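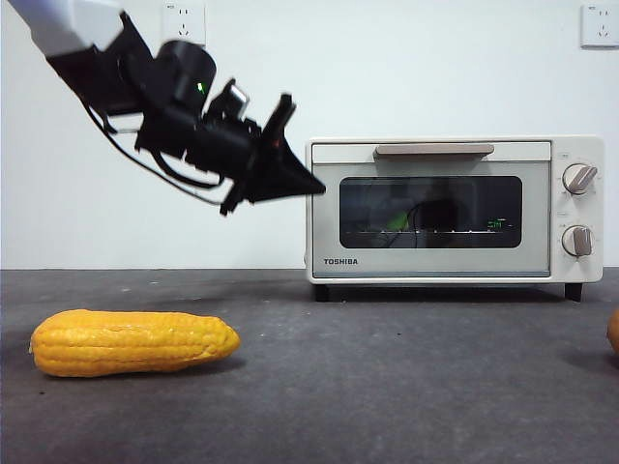

Estent Tenants' Club, Kitchen and Common Room Group

The member who looks after the shared kitchen in Berkville agreed to speak with us on a Saturday, after lunch, and asked to stay without name. "Write only that I am the person with the cloth," she told us.

She has kept the kitchen for 3 years. The cream Toshiba toaster oven is what she speaks of first. It stands on the dark grey table by the wall, and for her it is the most used thing in the house. "People make toast at six in the morning and again at midnight. I think we are 30 persons, and everyone has a different opinion about cheese."

Her rule for the glass door is simple. She waits until the oven is cold, then wipes with warm water and a little soap. "The pale colour is nice, but it shows each finger. In my old flat the oven was black and I was more lazy."

The club bought the oven with money from the Nandel street sale, where they earned almost 400 pounds. Some members wanted a bigger one. She was against it. "A big oven wants a big table. We have this table."

We asked what she would change in the kitchen. She thought for some time and said the baking trays, which have no fixed home and travel from shelf to shelf.
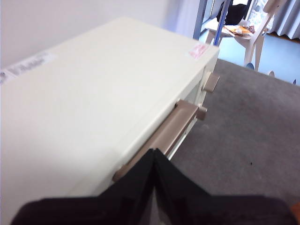
The drawers

The cream drawer cabinet beside the grey carpet is her second subject. She likes the long handle, in a beige colour, that a person can pull with two fingers when the other hand is full. The stickers on the top she has left in their place. "I do not like to scratch with a knife. The surface will suffer more than my eyes."

Inside she wants cloths in one drawer and papers in another. The Oyewole house, where she lived before, kept everything in one box, and she remembers looking for a bottle opener during a whole evening.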